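Feven Room Planner: Set-up Guide
Section 5. Doors and floors

In this section you add doors to the plan and choose the floor finish. Before you start, the walls must be closed on all sides. If a wall is still open, the program shows a yellow triangle next to it and the Doors menu stays gray. Please return to Section 4 in this case.

An open doorway and a floor without furniture: 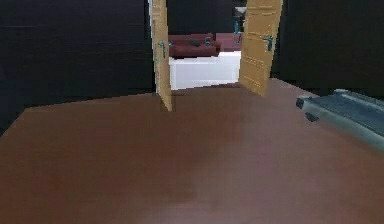
Wood door panels, one with a blue lever handle: 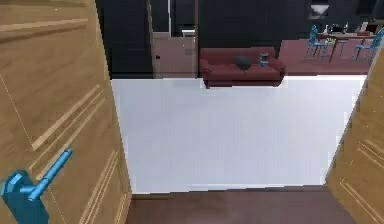 5.1 Adding a door

1. Open the plan and click the wall where the door will be.
2. In the Doors menu, choose Single, Double or Opening Only. Opening Only makes a hole in the wall without any panel.
3. Type the width. The program accepts inches or centimeters, but you cannot mix them in one plan.
4. Drag the door along the wall to its place. Hold the Shift key if you want small steps.
5. Choose the side of the hinges and the direction of the swing. A thin arc shows how much floor the panel needs.
6. Click Keep.

Note: The width is the clear width between the frames, without the frames themselves. In the first edition of this guide it was explained the wrong way. Thank you to Glenys Furnival for writing to us about it.

Caution: If you delete a wall, all doors in this wall are deleted also. Undo brings back the wall, but the doors come back with standard handles.

5.2 Handles

The handle is a separate part and has its own color. Click two times on the handle, not on the panel, and the Color box opens. If the panel is selected by mistake, press Esc and zoom in more.

The catalogs Pearce and Skallholm are installed with the program. Clarnirent must be downloaded from the Catalogs page and has 1179 items, so the first loading can be slow. Please do not close the window during this time.

5.3 Floor finish

1. Click inside the room, away from the walls.
2. Choose Floor, then Finish.
3. Pick a color or a material and move the Shine slider between 0 and 6. For most homes we advise 2.
4. Repeat for each room. The finish does not pass through a doorway by itself.

Note: With a high value of Shine the same floor can look lighter in one part and darker in another. The color in the materials list stays the same. For ordering, always use the list.

5.4 Saving

Save the plan under a new name before you go to Section 6, Lighting. Plans saved in version 2 cannot be opened in older versions.

Text: Marcela Polák
Last change: 17 November 2024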